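Print this thread | E-mail this thread

Filed under: Methods notes / Manipulation / Humanoids

Elsa Nieminen

1/ Short thread on the bin-and-shelf task, for people who asked how we score it. The June write-up gives it one paragraph and most of the questions I get are about that paragraph.

2/ The question we started from: when a policy fails on a two-handed pick from a deep container, is the grasp at fault, or the body posture the grasp was attempted from? Most success tables fold the two together.

3/ Our method splits each trial at a fixed event. We call it the commit point: the first control step after which the reaching wrist is below the rim of the container. Everything before it counts as approach. Everything after counts as contact phase.

4/ The split is computed from joint encoders and a measured rim height. No vision, no hand labeling. We did try labeling by eye first. Two annotators disagreed on the commit point often enough that we dropped it.

5/ Working view from the head, looking down past both feet. Shelf on the left, bin on the right. The bin has a cardboard box in it, and that matters, as the box takes up most of the room a wrist could use.
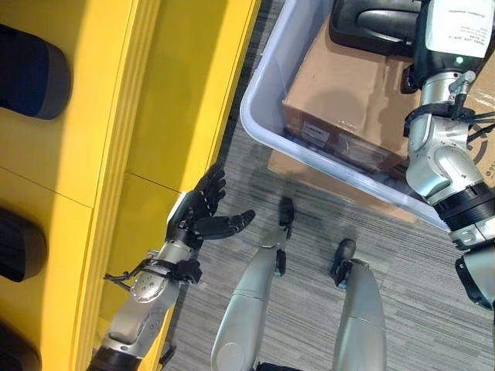 Head view: shelf at left, both arms, bin at upper right.

6/ The feet are in the view on purpose. Foot placement is logged as part of the state at the commit point, and having it on video lets us check the log when a number looks wrong. It caught a sign error in the ankle yaw early on.

7/ Data: 27 trials per condition. Same start pose, same shelf position, bin shifted between trials on a fixed schedule. The schedule is shared across conditions so the trials can be paired.

8/ Conditions differ only in what the policy is allowed to do before the commit point. In "free" it may lean and shift its feet. In "pinned" the feet stay where they start and only the torso and arms move. After the commit point the two are identical.

9/ Result. Free: 23 of 27 trials ended with the part out of the bin. Pinned: fewer, and I will leave the exact figure to the corrected table, where I am still rechecking 2 trials with a dropped encoder packet.

10/ The more useful number is where the failures sit. In the pinned condition nearly all of them show up after the commit point, so a plain success table would call them grasp failures. Replay the same contact phase from a free-condition posture and most of them go away.

11/ So the hand gets blamed for what the feet did. The wrist comes over the rim at a poor angle, the forearm meets the bin wall, and the fingers close short. The contact log records a missed grasp and says nothing about the cause.

12/ The replay step is the part I would ask people to check. We take the commanded finger and wrist trajectory, re-anchor it to the new commit-point pose, and run it open loop. It is crude. It also removes the policy's chance to react, which makes the comparison conservative.

13/ Contact phase, for reference. The right hand is deep in the bin holding the smaller of the black parts, next to the larger curved one. The left hand stays up over the shelf edge. We log the idle hand too — its height turned out to track torso lean quite well. 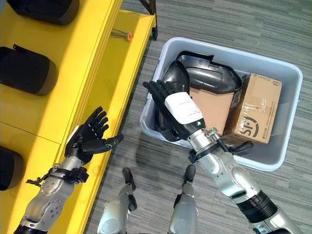

Clokitholm: How do you separate posture from plain reach? If the pinned policy just can't get its wrist far enough into the bin, you would see the same pattern, and I wouldn't call that posture.

14/ Fair point. We ran a reachability check on every pinned start. Any bin position outside the right arm's workspace with the feet fixed was taken off the schedule for both conditions before the trials. What remains is reachable in the kinematic sense, though some of it only with a bad wrist angle.

15/ That last group is where one can argue. I would call a reachable target with one usable wrist angle a posture problem. If you would call it reach, the table can be re-cut: the angle margin is a column in the release.

Clokitholm: OK, the margin column answers it. Would still like to see it binned.

16/ Will add it. 5 bins is probably all the data supports.

17/ Limits, so they are in one place. One robot. One container shape. Rigid parts only. The rim height is measured once by hand, and if the bin wall flexes under the forearm the commit point shifts by a few control steps. We have not tested how sensitive the result is to that.

18/ Also untested: soft floors. All trials were on the same carpet, and foot slip was below what we can measure. On another surface the free condition could lose some of its lead.

19/ Scripts for the split and the replay go up with the corrected table. They assume our log format. The field map is in the readme, and the only required fields are joint positions, timestamps and rim height.

Back to top | Contact | Terms of use | All posts remain the property of their authors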